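Onlow Two-Hand Cell – Care and Setup FAQ

Answers collected by Judite Godinho. For repairs, please write to Duarte Vieira at the Rebelo workshop.

What does the cell do?

It carries long boards together with a person. The robot takes the near end, the person takes the far end. Most of our questions are about the hands, so we start with them.
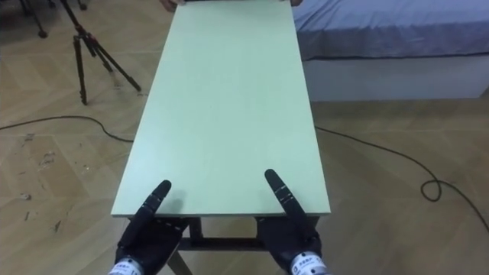
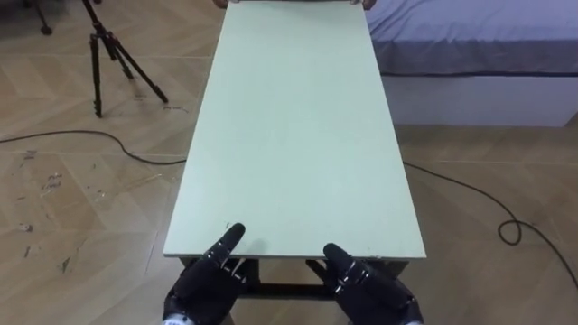 Robot hands at the near end of the board, a person's hands at the far end.

How should the fingers be placed before a lift?

The index finger goes forward, and the other fingers stay folded below. If one index finger sits further in than the other, the board will turn a little during the lift. Run the "near edge" routine again and do not push the finger by hand.

How often do I check the finger joints?

After every 150 lifts. Switch off the motors, wait 5 minutes, and then bend each finger slowly. You should feel the same resistance in all of them. A joint which clicks has usually a loose pin. Tighten it only with the small key from the Lendevitz kit, the common ones are too thick.

Can I clean the hands with alcohol?

No, it makes the black cover hard. Use a cloth with a little water, and let the hands dry before you start again.

One hand stops with error 79. Is it broken?

Probably not. Error 79 says that the wrist has lost its zero position. Put both arms in the rest pose and start the wrist calibration from the Tonberg panel. If the error comes back two times in one morning, stop and write to Duarte.

Where should the cables go?

On the floor, with free length on both sides. Keep them away from the place where the person walks. We don't tape them near the table, as it must be possible to move it.

When do I replace the fingertips?

After 500 lifts, or earlier if they feel smooth. Always change both index fingers on the same day – a new tip and an old tip do not grip equally. Please write the change in the cell notebook, also when you did it only for a test.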